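Open Afternoon at the Aralside Robot Workshop: Frequently Asked Questions

When is it?
One afternoon in April, from 1 p.m. to 5 p.m. Last entry is at 4:15.

Do I need a ticket?
Yes. Tickets are free, but we can only take 152 visitors. Book through the Aralside front desk, extension 3567.

What will I see?
Robot arms working at tables with small everyday items such as chargers, cables and boxes. Romana Malý runs the demonstrations and takes questions after each one. A session lasts 25 minutes.

Can I try an arm myself?
Visitors 12 and over can have a short turn with a staff member next to them. Put your name on the list when you arrive. Turns go in list order.

Can I bring children?
Yes. Children under 12 must stay with an adult and behind the floor tape.

What should I wear?
Closed shoes. Tie back long hair and leave scarves and lanyards in the coat room.

Is it noisy?
Not very. The lights are bright, and they stay on the whole time.

Can I take photos?
Yes, without flash. Please ask before photographing staff or other visitors.

Is there parking?
The Mavham lot is across the street. Enter gate code 2000 at the barrier.

Who do I contact about a school group or step-free access?
Kirsty Mackay, at the front desk. Please let her know at least 3 days ahead.

What does the work look like?

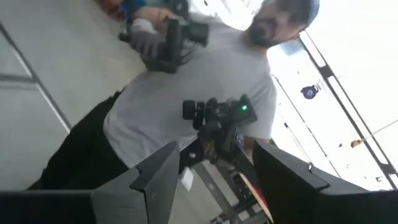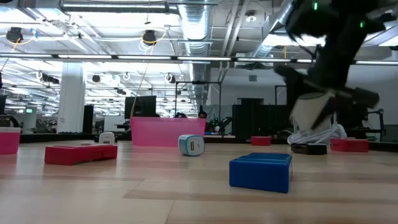 First picture: close to the gripper. Second picture: an arm over the table, with chargers, boxes and a coil of white cable.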